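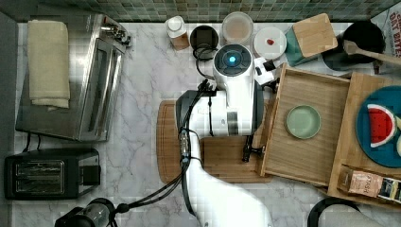
Collecting Kitchen Demos for a Robot Arm, Start to Finish

Posted 2025-07-21 by Wian Van der Merwe

A few people wrote in after the Ituna post asking how we get our kitchen data, so I'm finally writing the whole routine down. I work on a small learning project called Pirnetti. The goal is an arm that can put things where they belong on a counter, even when the counter is a bit of a mess (mine always is!). The policy learns from demonstrations, so a person drives the arm through the task again and again and we save everything.

You'll need an arm you can teleoperate, at least one fixed camera, one on the wrist if you can swing it, and a pile of kitchen stuff. I'm assuming your arm already moves and your recording software already runs.

Step 1. Pick one task and write it as a sentence

Ours for this batch was "put the watermelon in the bowl." Keep it that short. When I started out I wrote long instructions with three or four actions in them, and the episodes were a pain to sort later. If you want two actions, make two tasks.

Step 2. Set the counter

Put down the things the task needs, then add stuff it doesn't need. Trays, boards, a pot, whatever lives in a kitchen. I like plush and toy food for this because it squashes a little in the fingers and forgives a bad grasp, and it doesn't go off after a week under the lights.

Think about what's easy to see, too. A pale bowl in a pale wooden tray is harder to pick out than a red and green toy on a teal plate, and I want some of each in the data.
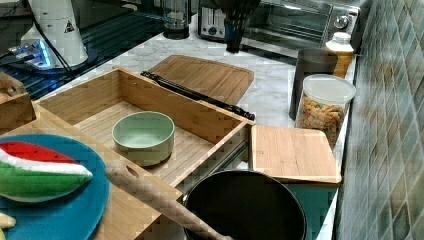

The green bowl in its slatted tray, with the watermelon over on the teal plate.

Step 3. Check your views before you record

Open every camera feed and look at it properly. Can you see the object? Can you see the place it's going? Move the arm through the whole motion once, slowly, and watch for the moment the gripper blocks the target. It will block it somewhere, and that's fine as long as another camera still has it.

While you're there, lock exposure and white balance. I lost a whole afternoon to auto exposure last August and I'm still a little sore about it.

Step 4. Do a few throwaway runs

I do 7 before I save anything. My hands need the warm-up, and the early ones are always jerky. Drive at a steady speed, come in from above, and pause for a beat before you close the fingers. If you hesitate halfway and wiggle around, the policy learns to wiggle too.

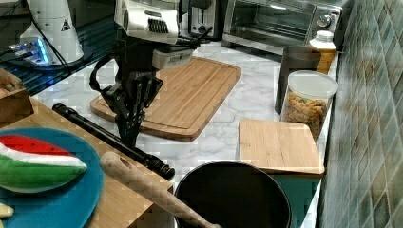 Gripper over the big bamboo board. Look at where the fingertips are relative to the stuff below before you go any lower.

Step 5. Record in blocks, and change things between blocks

My blocks are 120 episodes. Inside a block I nudge the object and the target a little each time. Between blocks I make bigger changes: swap the boards, move the tray, turn the plate, bring in a new container from the back of the counter. Take a quick phone picture of each layout as you go - you'll be glad of it when something looks odd in training.

Don't reset everything to the same neat spot out of habit. I caught myself doing it for most of a block once, and the arm got very good at reaching for one exact patch of marble.

Step 6. Keep the recoveries, toss the disasters

If you miss a grasp, back off and try again cleanly, keep it. Those are some of the most useful episodes you'll get. If you knock something over or the arm faults, stop the recording and mark it bad right then. I use 2 tags, "clean" and "recovery," and anything else gets deleted.

Step 7. Label the same day

I use a little script named Godlow that plays each episode at high speed and lets me tag it with one key. It's boring, so put some music on. We're at 1783 kept episodes on Pirnetti now, and the ones I left to label later were by far the worst to deal with.

Train a quick model on your first block before you record the next one. It won't be good, but the way it fails will show you which layouts you've been skipping. I'll cover the training side in the next post, including the Nwankwo config a couple of you asked for.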